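Can You Teach a Robot to Take Out the Trash?

You may have seen videos of robots folding shirts, pouring drinks or tidying a kitchen. The person talking over the video usually says the robot "learned" to do it. That is a big word. Before you believe it, it helps to know how the learning is done, and who is doing most of the work.

There are two common ways to show a robot a job.

The first is to do it by hand. A person takes hold of the robot's arm and moves it through the job, a bit like guiding a little kid's hand when they are writing their name. The robot's joints have sensors in them, and the sensors write down every bend and turn.

The second is remote control. The person stands a little way off and holds a controller, or a small copy of the robot's arm. When the person moves, the robot moves. If you saw only the robot, you might think it was very clever. But the clever part is holding the controller!

Either way, doing it once isn't enough. Jayanthi Mudaliar spent most of May showing a robot arm how to handle trash bags. She gave it 486 showings. How many times did somebody have to show you?

"My son needed one," she says. "He still doesn't do it, but he knows how."

Why so many? Think about a wooden block. It has the same shape every time you pick it up. A trash bag doesn't. It crumples, it slides, it sticks to itself, and it never lands the same way twice. You can feel a bag slipping through your fingers and squeeze harder without thinking. Many robots can't feel much at all. They depend on cameras, and a shiny bag full of wrinkles is a hard thing for a camera to make sense of.

So the robot needs plenty of examples, with the bag in lots of different positions. A computer program looks through all of them and tries to find a pattern: when the camera sees something like this, the arm should move like that. The program has no idea what trash is. It doesn't know the bin smells, or that the truck comes in the morning.

Many robot arms carry a little camera close to the gripper, which is the robot's version of a hand. The views it gets look strange to us, because our eyes are up in our heads and not down by our wrists.

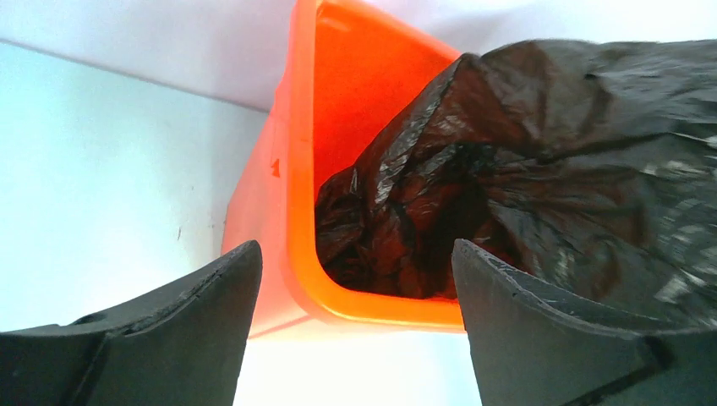
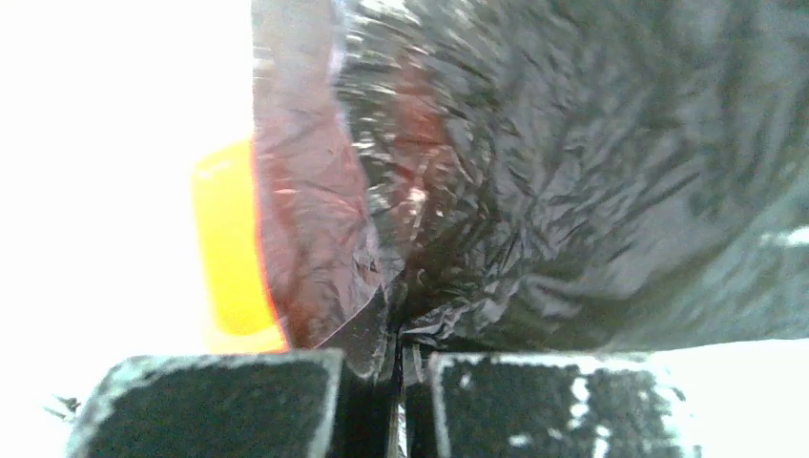
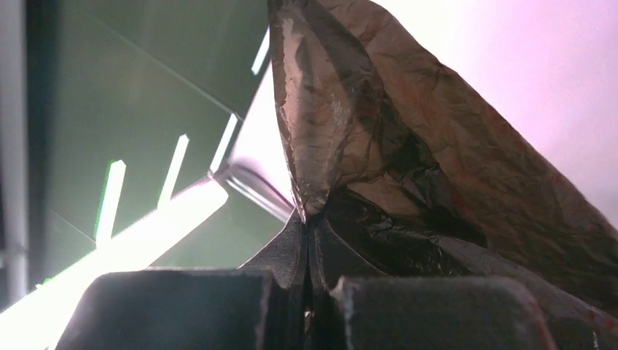
A plastic bag, seen from the robot's wrist.

Now for the question that the videos tend to skip. After all that showing, can the robot do the job alone?

Sometimes. When Jayanthi let go of the controls and tested her robot, it managed the bag in 28 tries and failed in 10. That may sound pretty good, until you imagine your family's trash on the kitchen floor every fourth day or so. Then her coworker Dezső Gál moved the bin closer to the wall, and the robot did much worse. Most of its examples had the bin in one place.

Dezső doesn't think this means the robot is useless. He thinks people should be more careful with the word "learned." If you memorized the answers to one math test, you could get a 93 on it and still be lost when the teacher changed the numbers. A robot can be like that. To find out what it really knows, you have to change something and watch again.

You can do your own checking the next time you see a robot video. Try asking these:

Is a person steering it? Look for small words such as "teleoperated," which means remote controlled.

Has the video been sped up? Watch for people or clocks in the background moving too fast.

Did they show more than one try? If there is only one, the bad ones may have been left out.

What happens when the bin is moved, or the bag is a different color?

A good robot builder will be happy to answer all of these. If the answer is just more music and another quick clip, keep your doubts. And it's still your turn to take out the trash.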